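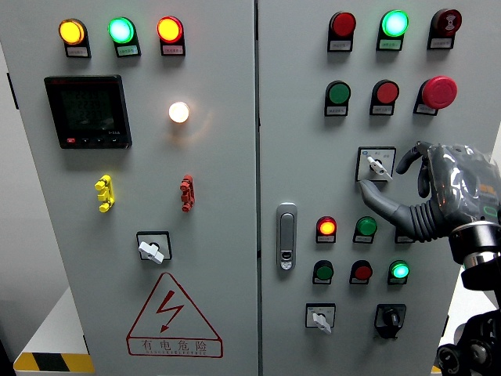 Right door, selector under the e-stop. Index finger on the edge of the switch.

Monday, Trernelden cabinet, right-hand arm only. Task is the white-lever selector on the right door. Target for the session was 33 episodes, 32 recorded, 27 kept. Rejects: three with the finger sliding off the lever, two where I started the recording after the reach had begun.

Index-only push is in the set under its own tag (edge_push). Do not merge with the two-finger grasps. Poul Nørgaard wants them separate for the Honmont training run, and the contact point differs enough that I agree.

Clear wrap stays on the hand for the whole batch. It wrinkles at the knuckles and throws reflections in the head view. Tagged as wrapped in the metadata.

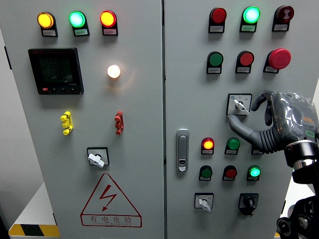

Same selector, fingers over the lever, one down the left side.

Two-finger approach hides part of the third indicator row from the head camera. Lamp states for that row should be labeled from the frames before the reach. Clutow's labeling script assumes all lamps are visible at all times, so it needs a mask or a null value.

Total for this cabinet now 3350 episodes, all tasks.

To do: re-zero wrist, ask Teixeira for the new label schema, start on the black rotary at bottom right. E-stop excluded from the task list until the schema is settled.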